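The Grip Fault

The fault came in at 2648 on the counter, which was how the Ollow kept its days. It didn't use hours. It counted grips, and the grip that should have closed on the carrot did not close.

I was on the late shift at Lesdale that November, alone with the one arm. The job was clearing a table. Carrot to the clear box, tissues to the bin, plate and cup to the sink rack. We had run it for 20 nights and I could have done it in my sleep, which a few times I nearly had.

The arm came down over the black tray, opened its fingers and stayed there. I gave it a minute. Then I looked at the screen.

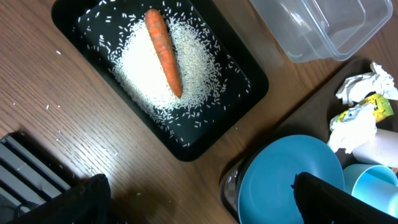
Wrist view at grip 2648, fingers open.

The screen said HOLDING. It said so in green, with the force beside it, 28 newtons, steady. The arm believed it had the carrot. The carrot was lying on the rice.

I pressed stop. The light on the base went amber, as it should, and the number stayed where it was. I pressed release. The fingers were as wide as they went, so nothing moved, and the screen went on saying HOLDING.

The Restrepo manual has a page for a false grip. It tells you to cut the power at the wall, wait 300 seconds and check the pad sensor for dirt. It tells you never to put your hand between the fingers to check it while the light is amber. There was a man at Grornlow who did that, before my time, and they still talk about his thumb.

I cut the power at the wall and sat down on the stool.

When the time was up I wiped the pads with a dry cloth. There was a grain of rice pushed in behind the left one, flat as paper. I picked it out with tweezers, put it in an envelope and wrote the grip number on the front.

Then I switched the power on again. The counter came up at 2648. The light went green, and the fingers shut on the air, hard, exactly where my hand had been.

I took the cloth away and wrote it in the log.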